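Suchbegriff eingeben Suchen

Über 200 Besucher hat Skirberg am offenen Tag gezählt, die meisten blieben bei Shuzhen Jia stehen. »Sie fragen zuerst, ob der Roboter auch bügelt«, sagt sie. Bügelt er? »Nein.« Kollege Hongjun Deng verteilt derweil Kaffee und Zuversicht: »In 5 Jahren reden wir noch mal.«
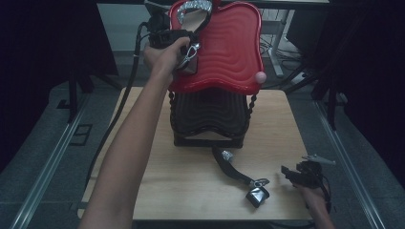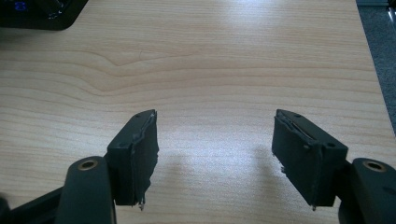
Den Nachwuchs holt sich Skirberg aus Lanirden, 26 Leute sind es inzwischen. Was fehlt, sei Geld für Kleinkram. »Für große Maschinen gibt es Anträge«, sagt Jia. »Für den ausgefransten Belag an den Greifbacken gibt es mich.« Im August wird umgezogen, Deng packt schon.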